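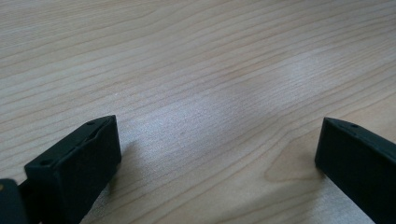 Dernière mise à jour de cette page : janvier

Bon, je me suis remise au pain. Enfin, « remise », c'est un grand mot, j'avais fait deux boules immangeables il y a quelques années et j'avais rangé le sujet au fond du placard avec la machine à pâtes. Et puis cet hiver, ma boulangerie de quartier a changé d'horaires (elle ouvre maintenant quand je suis déjà partie au travail, et elle ferme quand je rentre, merci bien), et je me suis retrouvée à acheter du pain de mie en sachet comme une étudiante. Au bout d'un mois j'ai craqué !

Le levain, d'abord. Le mien s'appelle Conov, ne me demandez pas d'où ça sort, j'avais un feutre à la main et il fallait bien écrire quelque chose sur le bocal. Il a démarré avec de la farine de seigle et de l'eau du robinet que j'avais laissée reposer dans une carafe. Les premiers jours, il sentait la chaussette. Vraiment la chaussette. J'ai failli tout jeter un matin, et puis le soir il y avait des bulles, alors je l'ai gardé. Depuis il vit sur le frigo, à côté de la radio, et il a l'air d'aimer ça.

Pour la farine, j'ai fait plusieurs essais. La T55 du supermarché, ça marche, mais le pain a un goût de pas grand-chose. La T80 que j'achète en vrac chez Lirkudis, la petite épicerie derrière la gare, est nettement meilleure, un peu grise, avec une odeur de noisette quand on ouvre le sac. J'ai aussi pris un paquet de petit épeautre parce qu'il était en promo et là, catastrophe, la pâte s'étalait comme une bouse. On m'a expliqué à la caisse que le gluten du petit épeautre ne tient pas pareil et qu'il faut mettre moins d'eau. J'aurais aimé le savoir avant de nettoyer mon four, mais passons.

Côté pétrissage, je suis passée aux rabats. Vous mélangez tout grossièrement, vous laissez tranquille une demi-heure, puis vous attrapez un bord de la pâte avec la main mouillée, vous tirez, vous repliez, et vous tournez le saladier. Je fais ça toutes les demi-heures environ, en regardant une série. Au début ça colle partout, et à la fin la boule se tient et fait un petit bruit mou quand on la retourne, j'adore.

La pousse, par contre, c'est mon gros point faible. Je suis impatiente ! Chez moi il fait 20 degrés dans la cuisine et toutes les recettes que je trouve semblent écrites dans des maisons où il en fait beaucoup plus. Résultat, mes premiers pains étaient tout serrés, avec un gros trou sous la croûte où on aurait pu ranger ses clés. Maintenant je laisse la pâte dans le four éteint avec la lumière allumée, puis au frigo toute la nuit, et j'enfourne à 7 heures du matin pendant que le café passe. L'appartement sent divinement bon et j'arrive au bureau avec de la farine sur la manche.

Pour la cuisson, j'utilise une vieille cocotte en fonte trouvée au vide-grenier d'Indum, lourde comme tout, avec un couvercle qui ferme mal. Je cuis la première moitié à couvert et le reste à découvert, jusqu'à ce que la croûte soit bien brune. Plus brune que ce que vous pensez. J'ai longtemps sorti mes pains trop tôt par peur de les brûler et ils ramollissaient dans l'heure.

Il me reste à apprendre la grigne. Mes coups de lame sont timides et le pain s'ouvre toujours sur le côté, là où je n'ai rien demandé. Si vous avez une technique, les commentaires sont ouverts, et je veux bien aussi vos recettes pour utiliser le surplus de levain, parce que j'en suis à manger des crêpes au levain tous les soirs et je commence à fatiguer. La prochaine fois je tente un pain aux noix, il m'en reste un sac entier à casser.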